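Notebooks > Makora bench > Working rules

Thursday, December 25, 2025

Quiet day, good day for writing. I've wanted to get the two-arm rules out of my head and into this notebook since July, and the table work has finally given me enough to argue from. Comments welcome in the margin, as ever!

Rule one, and I'd put it on the wall in big letters: decide who owns the middle before anything moves. Every arm gets a home zone, and the strip between zones belongs to one arm at a time. The Siqueira planner will happily let both reach in if the timing looks clear on paper. Timing on paper drifts. We now hand over the strip with an explicit token, and the arm without it parks short with its fingers shut. I love how much calmer this made the logs - far fewer protective stops, and the ones left are worth reading.

Rule two is about shiny things. Polished metal throws highlights that slide as the wrist camera moves, so the edge you think you're tracking may be a reflection. Take two views from different wrist angles before committing to a grasp, and if they disagree, back off and look again. Don't average them. (I did average them for a while. The results were interesting.)
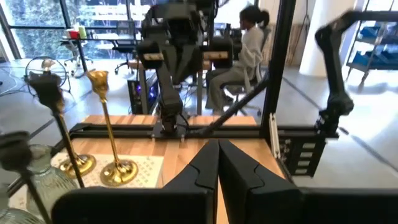

Tall thin objects want their own entry. Grip low on the stem, lift straight up, and only then travel. Anything with a cup or a wide base gets a bigger keep-out than its outline suggests, and glass gets the biggest of all. I've been using 31 mm around glass and it feels right at slow speed. Would like to try it tighter once the Zendavgate force limits are in the config.

Speed: cap at 121 mm/s at the fingertip whenever a person is on the floor side of the rail. Not when they get close - whenever they're there, seated or walking past or whatever. It's one setting, it costs us very little, and it means I don't have to guess what somebody in a rolling chair will do next. This cap is our house rule and sits on top of the risk assessment. It doesn't replace any of it, so please don't quote this page as if it did.

Cables: nothing loose between a chair and the rail. Tape or tray, before power-on.

Resets. Same person who pressed the stop clears the stop, after looking at the table with their own eyes and not through the wrist feed. Write down what was being held and whether it was let go. Over 2 lines is fine, I read all of them.

Still open: whether the token should time out. Worunmont style is to let it expire and send both arms home, but going home with a full gripper makes me nervous. I'm leaning toward hold and ask. Will mock it up with foam pieces first.

3 comments | 1 share

Search this notebook: token handover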